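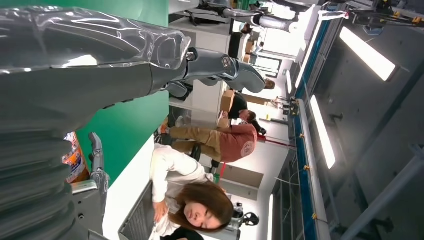
Valdovinos Finish Mixing Third Album, Add Two Fall Shows

14 Shares
2 Comments

Valdovinos have finished mixing their third album and expect to put it out in October, singer and guitarist Dima Bitar told fans in a mailing list message this morning. The record is called Grorkix and will be released by Hostamer, the label that handled the band's last EP.

Bitar wrote that the songs were recorded over two winters at Ekadwood, the converted grain store where the group also made its debut. The album has 14 tracks, four of them instrumental. The longest, "Second Ferry," runs just under nine minutes and has closed most of the band's recent sets.

"We cut a lot and then put some of it back," Bitar wrote. "The drums are louder this time. That was the main argument."

The first vinyl pressing is limited to 3000 copies – half on black, half on clear – and mailing list members can order a day early. A CD and a download will follow on the release date. Hostamer has not said whether the album will be on streaming services that same week.

The band will also play two hometown shows in October, both in a theater with 1387 seats. Tickets go on sale at 10 a.m. on the day the first single comes out. Support acts have yet to be named, and a longer tour is planned for spring.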